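Gripper notebook, November
Long fingers vs short fingers, laundry basket pick 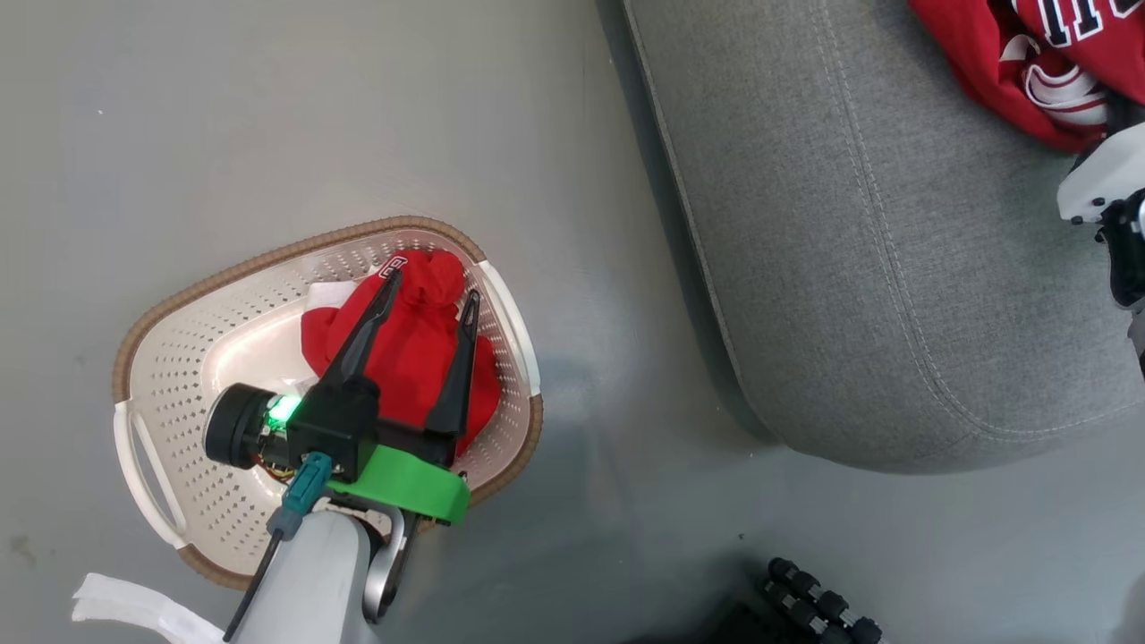

Setup

Left arm on the Painemal controller, green wrist bracket, long black tapered fingers. Round camera or sensor module stays on the wrist beside the gripper body. Basket on the floor by the grey sofa, red garment heaped in it. Short fingers are the stock Bosus pair, run yesterday on the same bracket.

What I wanted to know

Whether the long pair is worth the extra flex. With the short ones the gripper body has to go well down into the basket before the tips touch cloth, and the wrist gets too near the rim for my liking. The Esitz people swear by short and stiff, but they mostly pick boxes.

Runs

Logged 337 grasp attempts across both pairs before stopping for lunch. Plan says 500, so the rest will have to wait until the arm is free again. Closing delay set to 500 ms to begin with, then 1000 ms. The longer delay made no difference I could see with the short pair. With the long pair it helped: the tips had time to settle into the folds before they closed.

Long pair lets go more often on a thin pinch, one layer of cloth near the tip. Short pair hardly ever drops but picks up nothing at all if the heap is low. I prefer a drop — at least the log shows it.

Camera

Fingers take up a fair bit of the wrist view once they are down in the cloth. Tried tilting the module 2 degrees outwards, no real gain, put it back.

To do

Check the bracket screws, one felt slack after the last batch.
Order a spare set of long fingers from Fumuvwood, and ask if they do them in a stiffer grade.
Tidy the thin cable at the wrist before the next batch.
Repeat the 1000 ms runs with the heap pushed to the narrow end of the basket.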